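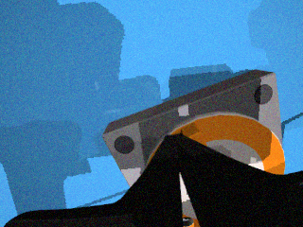 Learning to sleep in a hot apartment

I moved into the top floor of a four-story building in October, when the weather was mild and the rooms felt fine. The lease was cheap for the neighborhood and I didn't ask why. By the following June I knew. The roof is flat and black, my bedroom is directly under it, and the heat that goes into it during the day comes down through the ceiling until well past midnight.

I don't have central air. The building's wiring allows one window unit per apartment, and the only window that takes one is in the living room. So the question all summer was how to get a bedroom at the far end of a hallway cool enough to sleep in. I'm writing down what I tried, mostly so I can read it again next year.

The first thing was a thermometer. I had been guessing, and my guesses were bad. I thought the room was in the low 80s at bedtime and it was closer to 90 on the worst nights. I sleep well at 72. At 74 I still sleep but I wake up once. Above that I am up and down until it gets light.

Curtains came next. My sister-in-law Evangelia Stefanou grew up in a house with no cooling at all, and she told me to close everything by 8 in the morning and leave it closed until the air outside was cooler than the air inside. I had been doing the opposite. I liked to open the windows with my coffee and then I'd go to work and leave them open all day. Once I switched, the bedroom was noticeably better by evening. I bought heavy lined curtains from Drolby, the cream ones, and hung them on a rod that wraps around to the wall so light doesn't come in at the sides. The rod was more trouble than the curtains. The plaster in this building crumbles if you look at it and I had to fill two holes and start over with longer anchors.

Fans took me the longest to work out. I had one box fan and I always pointed it at the bed. This feels good for an hour and then your eyes dry out. What works better in my place is two fans. One sits in the bedroom window after dark, facing out, and pushes the hot air from the ceiling side of the room outside. The other stands in the hallway, aimed at the bedroom, and brings the cooler air down from the living room. The bedroom door has to be all the way open. If it swings even halfway shut the whole thing stops working, so I use a doorstop.

I did buy one thing I regret, a small evaporative cooler from Brirkum. It cost close to 100 dollars. You fill it with water and it blows damp air at you. I can see it being nice somewhere dry. My summers are humid and it made the room feel like a gym locker room. I used it for 3 nights and gave it to my friend Nuanchan Phetsri, who put it in her garage workshop and says she likes it there with the big door open.

Bedding made more difference than I expected. I had a foam mattress topper that I loved in winter. Foam holds heat, and by two in the morning I was lying in a warm dent. I took it off, rolled it up with two belts, and put it in the closet. My back complained for a week and then stopped. I also went from the usual set of sheets to one cotton percale bottom sheet and a thin cotton blanket. I can't sleep with nothing over me, no matter how hot it is. I've read that this is common. The blanket is loose enough in the weave that air goes through it.

I changed when I eat, too. I used to cook dinner at seven thirty, with the oven on half the time. Now in summer I cook in the morning or not at all. Cold noodles, bean salad, tomatoes and bread, eggs I boiled earlier. I got tired of it by August and ordered out more than I should have.

A lukewarm shower before bed helps me. A cold one doesn't. I feel great for five minutes after a cold shower and then I'm hotter than before.

Some things I didn't bother with. I didn't put my sheets in the freezer, though two people told me to. There's no room in my freezer. I didn't try a cooling pillow either, because the one I looked at cost more than my window unit did used.

In the worst week in July I gave up on the bedroom and dragged the mattress into the living room, next to the air conditioner. I slept fine except for the noise. I don't know why I held out so long before doing it. I think I felt that a person should sleep in her bedroom. Next year I'm going to move it sooner, maybe for all of July, and put the couch against the other wall so there's space to walk past to the kitchen.

I've also written to the landlord about having the roof coated white. My downstairs neighbor, Vasiliki Rallis, says the last tenant up here asked for the same thing and got a polite answer. I got a polite answer too. They said they would look at it in spring. I've put a note on my calendar for March to ask again.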